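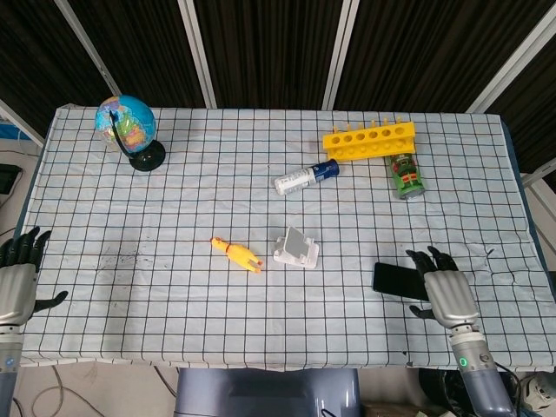 Removing gray marks from a white polyester tablecloth

Posted by Orathai Boonchu, 05/02/2018

I have several white printed tablecloths, polyester with a thin cotton backing, used on work tables. Gray marks have built up that a normal wash at 300 rpm spin does not remove. I have tried Niline powder twice. The care label says no chlorine bleach. What should I try next, and will it affect the printed lines?

Lertchai Chaimongkol

Identify the soil first. Gray marks on polyester are usually graphite, metal dust or oily grime, and each needs a different approach. Water-based detergent alone does little on any of them. A faint, speckled gray smudge on white cloth with a black grid, like the one toward the left-center there, is consistent with dry particles, though I would not rule out ink.

Procedure:
Vacuum or shake the cloth dry. Do not rub.
Lift what remains with a soft white eraser.
Apply liquid dish detergent undiluted, wait 7 minutes, rinse from the back.
Repeat before machine washing. Do not tumble dry until the mark is gone, as heat can set the oily part. 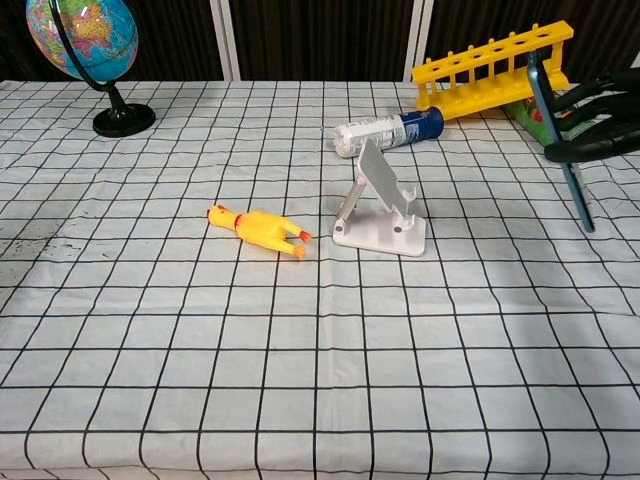
Test the print before using any solvent. Pigment prints sit on top of the fiber and can lift with alcohol; disperse dyes mostly do not. Put a drop on a black line close to the hem, wait 2 minutes and press with a white cotton swab. If color transfers, stay with detergent. Wrinkles can be pressed out afterward on the synthetic setting, face down.

Genley

just use oxygen bleach, worked on mine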